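Ball and Cup (Hobby Mechanics)

From the Drosus hobby encyclopedia. Entry written by Špela Spahić, last revised March 11, 2021.

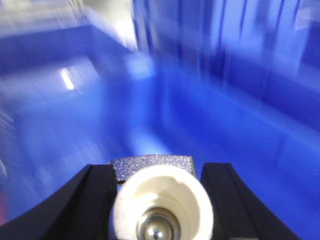

A ball and cup is one of those little assemblies you've probably handled a hundred times without giving it a name. I certainly had! In its simplest form it's a rounded piece sitting in a hollow one, and depending on how the two are made, the ball can swivel, roll, seal a hole or just rest there being round. Contributors to this encyclopedia argue about whether "cup," "collar" or "socket" is the right word for the hollow half, and I use all of them, sometimes in the same sentence. A white collar with a thick, rounded rim and a shiny silver ball or rounded fitting down inside it is the sort of pairing I mean, and the faint ridges on the inner wall are a detail to look at early, as they may be threads and they may only be rings. You can't always tell by eye. I run a toothpick around the wall — if it climbs, you've got a thread.

Names

The word you use depends mostly on who taught you. People who came to this through furniture say "socket." People who came through plumbing say "seat," and they mean the narrow band where the ball touches. I learned on camera stands and said "cup" for years, and then Milagros Mosquera, who edits the fastener pages here, went through my drafts and changed most of them to "collar." We settled on this: a cup has a bottom, a collar is open at both ends. If you can't see the bottom, call it whatever you like and I won't write to you about it.

Main types

The swivel type holds the ball captive, so it turns but doesn't come out. The opening is a touch narrower than the ball's widest part, and you press the ball in past the lip. Stiff plastics are good at this because they give a bit and then spring back.

The rolling type lets the ball stand proud of the rim so it can carry a load across a surface. Most of these have smaller balls packed underneath, and if you ever take one apart, do it over a tray. I did mine over a rug.

The check type uses the ball as a plug. Pressure from one side lifts it, pressure from the other pushes it back onto its seat. They're simple and reliable, right up until grit gets in.

Then there's the resting type, which some people refuse to count. The ball sits in the cup by its own weight and nothing holds it. I count it. You see it in display stands, in toys and in quite a few homemade jigs.

Materials

Metal on plastic is the combination I like best for small work. The polished ball stays smooth, the plastic takes the wear, and the plastic part is the cheap one to replace. Metal on metal lasts longer but wants grease and complains loudly without it. Plastic on plastic is quiet and fine for light loads, though I've had a pair seize up on me in a warm garage.

Finish matters more than people expect (more than I did, anyway). A ball with a dull patch will drag every time that patch comes around. The block or base the cup is fixed to can be as rough as you please, and a textured one is easier to hold on to.

The Givholm pattern

Readers ask about this one a lot, so I gave it a section. The Givholm pattern is a deep collar with a ball set low, well under the rim. It was passed around among model builders on a drawing marked Givholm 874, and I have never found the other 873, if they existed. The deep wall keeps dust out and makes the ball annoying to remove. Orlandini sold a kit version in 4 sizes, of which I own 3. If anybody has the largest, please get in touch through the talk page!

Care

Wipe the ball with a dry cloth, then blow out the cup. I go easy on oil. One drop is plenty for a swivel, and the resting type doesn't need any. My bench notes say to clean a rolling unit every 500 passes, but I lose count and do it when it starts to sound gravelly.

Don't pry a captive ball out with a screwdriver. Warm the collar in your hand for a few minutes and push from behind if there's a hole to push through.

See also: Detent; Thrust washer; Liston coupling; Trackball cleaning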